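Tuesday, cubes into the tray, second session

Bench notes first, complaints later. Follower arm over the cloth, tray in its usual orientation, module on the yellow mount, long cable left to trail across the work area again. 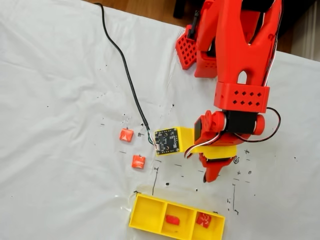 Morning: setup

Started at 8. The leader arm had drifted at the elbow overnight, or I had knocked it, so the zero pose no longer matched the follower. Recalibrated both. The procedure is dull: hold each joint at mid-range, press enter, sweep it to both ends, press enter. I did the wrist roll twice after sweeping past the stop the first time and recording nonsense.

The marks on the cloth are becoming a problem of their own. Crosses, dashes, dots and circled pluses, put down over several days with the same black marker, and I no longer remember which system half of them belong to. The circled ones are tonight's job: write down what they mean or wash the cloth. I also need to pull the creases flat before each block. A cube set down on a ridge tilts, and then I correct for the tilt by hand without noticing, and the correction goes into the data.

Recorded 25 episodes before lunch. One episode is one cube from the cloth into one compartment, then back to the rest pose. Threw out 2. In the first I closed early and pushed the cube instead of gripping it. In the second I hesitated over the tray for so long that the episode timed out with the cube still in the fingers.

What the hands are doing

Watched the morning's episodes back over a sandwich. My approach is inconsistent. In the early ones I come down vertically and close. By the end I am coming in at a slant from the right, which is faster for me and probably worse for the policy, as it will see two different strategies for the same start position and average them into something that does neither. I knew this in principle. Seeing it in the joint plots was less comfortable — the shoulder trace splits cleanly into two families, with the change somewhere after my second coffee.

Rule from now on: stop above the cube, descend straight, close, lift straight, then travel. No diagonals. I have written it on a strip of masking tape and stuck it to the base of the leader.

The other fault is speed. I drive the leader while looking at the follower, and the lag makes me wait at the bottom of each descent. The pauses end up in the recordings. A policy trained on pauses learns to pause, and sometimes it doesn't learn to stop pausing. The Omstead set had precisely this behaviour and we spent most of November trimming idle samples out of it.

Afternoon: Nabil's turn

Nabil Hourani came down at 2 and I gave him the leader for a block. He had never used this pair, only the joystick rig at Juvero, and for his first few attempts he kept trying to steer with his fingertips. Told him to hold it at the wrist and move from the elbow. He improved quickly. His descents are slower than mine but straighter, and he doesn't wait at the bottom. Annoying.

We argued about whether to mix operators in the one dataset. His view is that variety in the demonstrations makes the result more robust. Mine is that variety in start positions does that, and variety in technique mostly adds noise at this size of dataset. Neither of us has numbers for it. Agreed to tag every episode with the operator and train both ways, then see which of us has to buy lunch.

He finished 30 and kept the lot. I would have binned a couple where the cube clipped the divider on the way in, but it was his block and his call. Flagged them in the log under Maes so they can be filtered later.

Faults and leftovers

Cable: still dragging. Zip-tie it to the upper link with enough slack for the full wrist range.

Gripper servo warm to the touch by the end of the afternoon. Backed the torque limit down a notch; grip seemed unaffected.

Random start positions: I have been choosing them by eye, and my eye favours the left. Write a script to pick them.

Copied everything to the Plostton drive at 5.30 and checked that the episode count matched the log. Training run goes on overnight, my block only. Nabil's goes on tomorrow once I have the tags sorted.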